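Brinance Facilities Desk
Ticket: Storage container, front flap does not stay closed
Site: Allesholm
Room: Lim
Item: Cestia container, white, front flap
Category: Furniture and storage / small items
Priority: Low
Opened: 19/09/2018
Status: Closed, part replaced

Report as received

The flap on the white container in Lim opens by itself. It closes and clicks, then comes down again some time later. We keep pens, adapters and a pouch in it. Pushing harder does not help. The other containers of the same kind, on the shelf in the corridor, stay shut.

Desk reply

Please confirm the following before a replacement is ordered:

Is the container standing upright on a level surface?
Does the flap open when the container is empty?
Does it open fully, or stop partway?
Are there any cracks along the hinge line or at the catch?
Is the top molded in one piece with the body, or is it a separate lid?

Please also check which version it is. There are two versions of the Cestia in the building and the flaps are not interchangeable. The later version has two circular indentations and a wide rectangular recess in its top surface. The earlier version has a plain top.

Reply from reporter

Level surface, yes. It is kept on the table. We have not tried it empty. It opens all the way and hangs down. No cracks that we can see. The top does not come off. 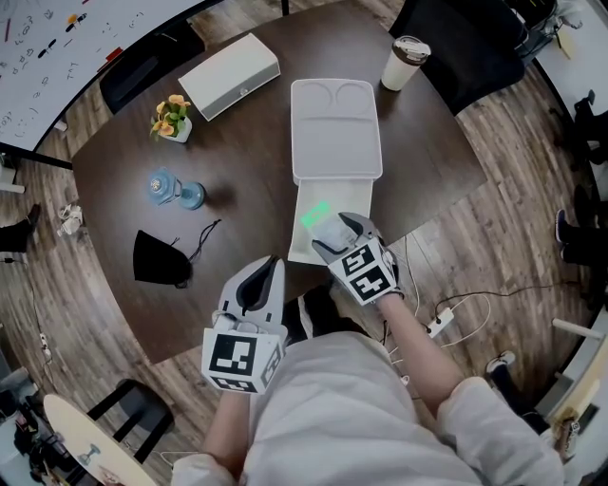 Container on the table in Lim, flap down. Top surface shows the two circular indentations.

Desk note

Version confirmed as the later one from the molding on the top. A spare flap for this version is in the Allesholm parts cabinet. Before it is fitted, the catch needs to be ruled out, as it is part of the body and cannot be changed separately. If the catch is worn, the whole container gets replaced.

Reporter asked to empty the container, wipe the inside of the flap and the lip it closes against with a dry cloth, and leave it shut overnight.

Also asked to clear some space before testing. The plant, the cup and the bottle can stay on the table but should be well away from the flap, so that it has a free path when it comes down. The bottle should be stood up or put elsewhere.

Test 1: empty, overnight

Flap closed with a click in the evening. Found open in the morning. Nothing inside. Table not used in between as far as the reporter knows.

Desk note

Contents ruled out as the only cause. The earlier suspicion was the drawstring pouch, whose cord is thin enough to lie across the lip without being noticed. A trapped cord gives the same symptom: the flap clicks at one corner and stays proud at the other. It can still make the fault worse, so the pouch should go in cord first from now on.

Test 2: flap closed from the center and from each corner

Carried out on site by the desk.

Pressed at the center: clicks, holds while watched, opens when the table is knocked.
Pressed at the left corner: clicks, holds.
Pressed at the right corner: no click. Flap springs back as soon as it is released.

Gap measured along the top edge with the flap closed from the center. Left side, no gap. Right side, 2 mm. With the container turned to face the other way the gap stays on the same side of the flap, so the table top is not involved. The table has a rounded edge and the container was close enough to it at first that this was worth checking.

Test 3: catch

Flap removed by flexing the middle and lifting out the left pivot, then the right. The catch on the body is clean, with square edges and no whitening of the plastic. A flap borrowed from one of the corridor containers was fitted. It closed from the center and from both corners, no gap on either side. Left shut for 3 hours with the table in use, including chairs being pushed in against it. Stayed shut.

Catch and body are good. The fault is in the flap.

Finding

The right pivot on the original flap is bent inward. It still sits in its socket, but the flap hangs slightly out of line and only half the catch engages. The most likely cause is load on the open flap. When folded down it looks like a small shelf and things get put on it. It is not meant to carry weight – the pivots are thin and have nothing under them.

Distance from pivot to pivot on the original flap is short of the 85 mm measured on the borrowed one. The difference is small but visible when the two are laid back to back.

Work done

Borrowed flap returned to the corridor container and checked there.
New flap taken from the parts cabinet and fitted in Lim.
Opened and closed 5 times from each corner. Clicked every time.
Contents put back by the reporter, pouch at the rear, cord tucked under it.
Original flap put in plastics recycling.

How to refit the flap (for the room folder)

Empty the container and stand it upright. Open the flap fully. Flex the middle of the flap gently toward you until the left pivot clears its socket, then slide the right one out. Do not lever with a screwdriver, the sockets mark easily. To fit the new one, seat the right pivot first, flex the middle, and let the left pivot drop in. Close from the center and look along the top edge. If one side stands out, the pivot on that side is not fully home. Open the flap and press that end toward the socket until it seats.

Follow-up from reporter

Still shut after a week. One question – can the container be moved to the windowsill? The table fills up with cups and boxes and it would be useful to have the space.

Desk reply

Yes, as long as the sill is deep enough for the flap to fold down without hitting the handle of the window. Measure with the flap open first. If it goes on the sill, keep it out of direct sun. The containers in the west rooms at Allesholm have yellowed on one side and the flaps there have become stiff.

The room list has Lim down for one Cestia. Please tell the desk if it leaves the room so the list can be changed.

Follow-up from reporter

Sill is too narrow with the flap open. It stays on the table, at the far end from the door.

Desk note

Room list unchanged. Spare flaps for the later version now at zero in the parts cabinet, reorder placed with the next stationery order. Spare flaps for the earlier version were last counted in June and have not been touched.

Ticket closed. Reopen under the same title if the flap comes down again within the quarter, otherwise open a new one.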